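Datbridge Soft Finger Kit - my take after a month on two arms

I'll say up front that I bought this kit with my own money, and I nearly sent it back the first evening! The manual skips the part where you set the closing force (it's on page 8, under "Storage" of all places), and until I found that I was getting nowhere. Once the force was sorted I put both arms on drink cans and cups, the stuff I need them to handle all day.
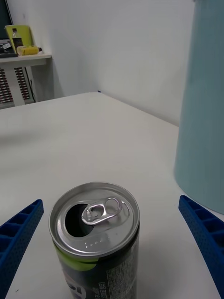

The default profile is set to 50 percent speed and I'd leave it there for thin aluminum. You can push it higher for boxes and blocks, but cans dent, and I've got a recycling bag full of proof. Swapping a pair of fingers takes two screws and a bit of patience - the screws are tiny, so do it over a tray.

What I like most is the ribbed blue finger. It gives a little when it meets something round, so my approach can be a touch off and I still get a decent hold. The old hard jaws I had from Rernport were much fussier about that.

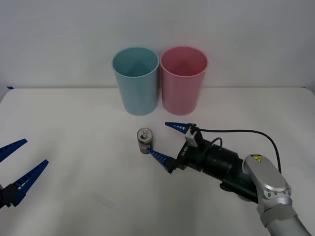
Yanti Teoh wrote in to say she runs the same fingers on a single arm and finds the left one wears faster than the right. She rotates hers every 622 cycles, which is a wonderfully odd number, and she'd like to see spares sold one at a time. I'm with her on the spares. Right now you have to buy the pair.

Shipping from the Tambunan warehouse was quick, and the box had foam cut to fit everything, even the little hex key.
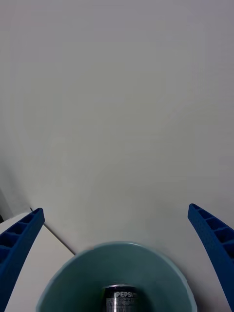
Does the kit work with Skorkia wrist mounts?
You'll need the adapter ring, sold separately. Mine fit fine once I'd cleaned up a burr on the inside edge.

My next job is getting the drop height right over tall cups. I keep the release slow and the fingers well open, and I save each position under its own name so I can go back to it.

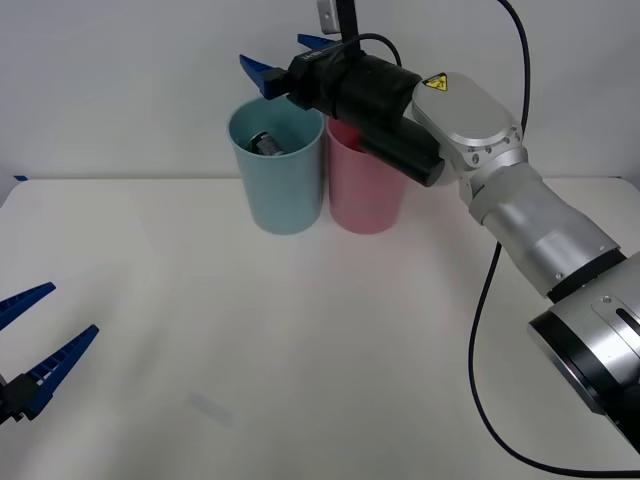 Gripper over the blue and pink cups, second arm open at left.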